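Über uns

Hallo und schön, dass du auf dieser Seite gelandet bist! Ich bin Charalambos Panagiotou, und Junine bin im Großen und Ganzen ich, dazu im Sommer zwei Leute, die Touren führen, und das ganze Jahr über meine Schwester, die sich um die Rechnungen kümmert und mich anruft, wenn ich mal wieder einen Beleg im Rucksack vergessen habe. Wir organisieren kleine Wanderreisen zu Aussichtspunkten, die in den meisten Reiseführern höchstens mit einem halben Satz vorkommen.

Angefangen hat es mit einem Umweg. Ich wollte auf den Fernmont, hatte eine Wanderkarte aus der Touristeninformation dabei (so eine bunte, mit gezeichneten Kühen) und bin an der dritten Weggabelung prompt falsch abgebogen. Zwei Stunden später stand ich auf einer Felskanzel, die auf der Karte gar nicht eingezeichnet war, unter mir das ganze Tal, und habe erst mal mein Käsebrot ausgepackt. Auf den Gipfel bin ich an dem Tag nicht mehr gekommen. Dafür habe ich am Abend angefangen, mir solche Stellen in ein Heft zu schreiben, mit Skizze, Gehzeit und der Frage, wo man vorher einen ordentlichen Kaffee bekommt.

Aus dem Heft wurden mehrere Hefte, und irgendwann fragten Freunde, ob sie mitkommen dürfen, dann Freunde von Freunden. Am 6. Oktober 2018 bin ich zum ersten Mal mit einer Gruppe losgelaufen, die dafür bezahlt hat. Fünf Leute, Dauerregen bis mittags, und ich war so nervös, dass ich die Thermoskanne auf dem Parkplatz stehen gelassen habe. Drei von den fünfen sind seitdem jedes Jahr wieder dabei!

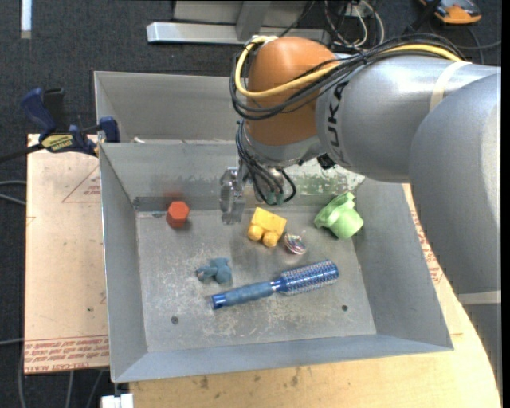
Arm mit orangefarbenem Gelenk und Greifer über der grauen Metallwanne

Was machen wir nun genau? Das Herzstück ist die Tovura-Runde, 262 Kilometer in dreizehn Etappen, von Ort zu Ort, mit Gepäcktransport für alle, die das möchten. Ich habe sie mir in vier Jahren zusammengesucht, immer ein Stück mehr, und die siebte Etappe habe ich dreimal komplett umgeworfen, bis mir der Abstieg zum Stausee gefallen hat. Man kann die Runde am Stück gehen, aber die meisten nehmen sich drei oder vier Tage heraus und kommen im nächsten Jahr für die Fortsetzung wieder. Der höchste Punkt liegt etwas über 2.000 Meter, da oben bläst es gern, also bitte auch im August eine Mütze einpacken.

Daneben gibt es Tagestouren, und die mag ich fast noch lieber. Wir treffen uns am Bahnhof, fahren mit dem Bus ein Stück hinauf, laufen vier bis sechs Stunden und sind zum Abendessen wieder unten. Der Klassiker ist die Kanzel mit dem Käsebrot (ich nenne sie immer noch so, auch wenn sie inzwischen ein Schild mit einem viel würdigeren Namen hat). Von der Straße aus sind es 971 Stufen und Tritte, das steht jedenfalls auf der Tafel am Einstieg, und danach noch ein kurzes Stück durch den Wald. Wer Knieprobleme hat, sagt mir vorher Bescheid, dann nehmen wir den Forstweg von der anderen Seite.

Übernachtet wird auf den Mehrtagestouren in kleinen Häusern, die ich alle selbst ausprobiert habe. Im Gasthof Godinho knarzt die Treppe und das WLAN reicht bis zur Zimmertür und keinen Meter weiter, aber es gibt dort eine Linsensuppe, für die ich auch bei Nebel über den Pass gehe. In einem anderen Haus schlafen wir zu viert im Zimmer, in der nächsten Nacht hat dann wieder jeder sein eigenes Bad. Steht alles in der jeweiligen Tourenbeschreibung, damit es vor Ort keine langen Gesichter gibt.

Unsere Gruppen sind klein, mehr als acht Leute nehme ich nicht mit. Bei zwölf habe ich es einmal probiert, da hat sich die Gruppe so in die Länge gezogen, dass die Vorderen schon beim Nachtisch saßen, als ich mit den Letzten ankam. Das Tempo richtet sich bei uns nach denen, die gern stehen bleiben und fotografieren oder einfach mal schauen wollen. Sportliche Leute sind trotzdem willkommen, die schicke ich bei Bedarf auf einen Abstecher, und wir warten dann in der Sonne.

Inzwischen stecken in meinen Heften 167 Aussichtspunkte. Im Programm landet davon nur ein Teil, bei manchen ist der Zustieg zu brüchig, andere liegen im Brutgebiet und bleiben im Frühjahr tabu, und zwei oder drei behalte ich ganz eigennützig für mich. Im November mache ich Pause vom Führen und gehe Wege ab, die fürs nächste Jahr in Frage kommen. Wenn du mir in der Zeit schreibst, dauert die Antwort ein bisschen länger, es liegt am Funkloch!
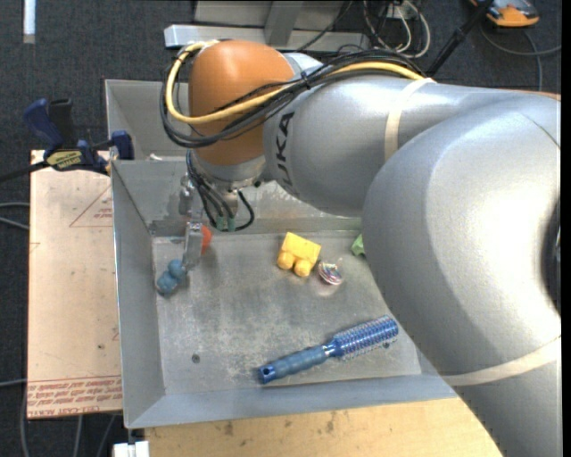 Muss ich schon Wandererfahrung haben, um bei euch mitzugehen?
Für die Tagestouren reichen feste Schuhe und eine normale Kondition, bei der Tovura-Runde solltest du vorher schon ein paarmal fünf Stunden am Stück bergauf und bergab unterwegs gewesen sein.

Wenn du noch unsicher bist, welche Tour zu dir passt, schreib mir über das Kontaktformular, am besten mit ein paar Sätzen dazu, wo du zuletzt gelaufen bist und wie es dir dabei ging. Telefonieren geht auch, abends bin ich meistens zu erreichen. Hunde dürfen auf den Tagestouren mit, auf der Runde leider nicht, weil zwei der Häuser keine Tiere aufnehmen.

Bis bald auf dem Weg
Charalambos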